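Zimness packing room — progress report, first half
For: Manon Dhillon
From: Loukia Vlachopoulos
11/06/2022

Hi Manon,

You asked for two pages and no spreadsheets, so I've done my best! Ulla Savolainen has the invoices if you want them and she'll send them over separately, filed by supplier this time (I've been told off about the last lot). What follows is how the crate money has been spent, what the room is like to work in now, and the bits that are still bothering me.

Quick reminder of where we began, for anyone you pass this on to. The grant was to get us off cardboard for the dry goods rounds and onto returnable crates, and to sort out the packing room at Irkholm so that the crates had somewhere sensible to go. Cardboard was costing us 400 a month by the end, and that's before you count the tape. It also went soggy in the van, it couldn't be stacked more than three high without the bottom one giving up, and half the room was taken up by flat boxes waiting to be made into boxes. I don't miss any of it.

The crates

We ordered 300 and they've all come. They're the blue ones we talked about at the spring visit, the rigid sort with ribs up the sides and a proper rolled rim, and I'm very glad we held out for them over the folding ones. The folding ones looked clever in the brochure, but Santeri got one home to try and trapped his thumb in it twice in an evening, so that was that.

What everybody comments on is the handles. There's a wide bar under the rim that you can get your whole hand round, gloves and all, and it makes a huge difference when you're lifting tins. We had a long argument about colour (Ulla Lappalainen wanted green for one round and grey for the other) and in the end I went for one colour all the way through so that any crate can go on any round. It means we rely on the labels more, which I'll come back to, but we've stopped having that daft situation where there are twelve crates free and they're all the wrong ones.
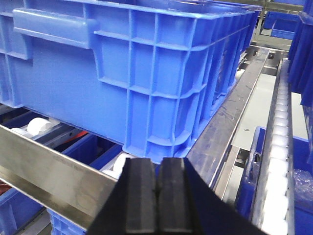
On weights, we've settled on a simple house rule: if you have to brace yourself before you pick it up, take something out. I know that isn't very scientific. We did try writing weights on the packing sheets and people just ignored them, whereas the house rule seems to have stuck, and I've heard the newer packers repeating it to each other as if it had been handed down from somewhere.

The conveyor and the rails

This was the biggest single cost and the one I lost sleep over. The conveyor came second-hand through Hellel, who were decent about the price and even more decent about coming back when the first fitting was a bit off. The steel side rails were extra, and I did wonder whether we could do without them. I'm pleased we didn't. On the trial day before they went on, crates were wandering sideways every time somebody gave one a shove, and one went straight over the side with a full load of lentils. We were finding lentils for a fortnight.

With the rails on, you can push a crate along and turn back to your shelf without watching it. They do show every fingerprint and smear, mind you, so they get a wipe down at the end of each shift along with the benches. I've asked for brushed steel not to be described as "low maintenance" in front of me again.

The whole line now gets through a round before lunch. Under the old system we'd be finishing at three with everyone cross. I haven't got you a neat before-and-after figure because the rounds themselves changed in the middle, and I'd rather give you no number than a silly one.

Storage

The shelving went in over two weekends, with Santeri doing most of the drilling and the rest of us passing him things. We kept to open metal shelving with more than one level, and crates go on it open side up, so you can see in without lifting anything down. The original drawing had them all facing the same way in a tidy row, like a library. It lasted about as long as you'd expect! People put them back at whatever angle their arms happen to be, and after a few weeks of going round straightening them I gave up. It works perfectly well slightly wonky.

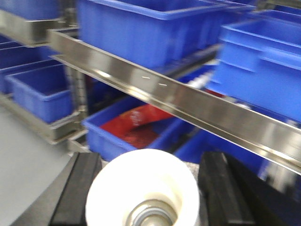

The rule we do keep to is that the lower level is for things in use that week and anything being held over goes higher up. Ulla Lappalainen drew up the plan for it and has been quite fierce about it, quite rightly. When we slipped during the holiday week we ended up with two lots of the same rice in two places and a third lot on order.

Labels, and other grumbles

Now for the part that isn't going so well. The labels are a pain. The first batch peeled off as soon as they'd been through a wash, and the second batch stuck so hard that we were scraping at them with a butter knife. We've moved on to card slips in clear pockets, and those are better, but the pockets catch on things and I think we lose a few every week. I've got 20 of a different design coming on trial, a clip-on tag from a little outfit called Ông that does them for bakeries. If they survive the month I'd like to buy enough for the lot, and there's room in the budget line for it without coming back to you.

Returns are the other one. Crates go out beautifully and come back when they feel like it. A few of the drop-off points have been using them for firewood storage, dog beds and (my favourite) seed potatoes. Santeri is ringing round and being charming, and he has had a good number back that way, but I don't want it to become his whole job. We've talked about a small deposit and I'm against it, as it would put off exactly the people we set this up for. I'd sooner have a note on the delivery slip and a regular day for picking up empties.

And the floor. The floor by the loading door still has that dip in it, and a loaded trolley still finds it every single time. It wasn't in the bid, I know, and I'm not sneaking it in now. I only mention it so you don't think we haven't noticed.

Money

We've spent what we said we'd spend on crates and shelving, and went slightly over on the conveyor because of the rails. That was covered by the wash rack coming in cheaper than quoted. There is 2000 left for the second half, and I'd like to use it like this: the tags if they work, a second trolley, and the rest on spare rollers for the conveyor while Hellel still have the right ones on the shelf. If you'd prefer me to keep the rollers out of it until something wears out, tell me and I'll hold off.

What's next

Through the rest of June we're moving the toiletries round over to crates as well. It's a fiddly one, lots of small bottles and nothing stacks, so I want to try it with dividers first and see how we get on. We're also going to have a proper go at the returns before the summer holidays start and everybody disappears.

Do come and see it if you're over this way. Mornings are best, when the line's going and Ulla Savolainen has the radio on far too loud — just ring first so we can move the trolley off the visitors' parking space.

All the best,
Loukia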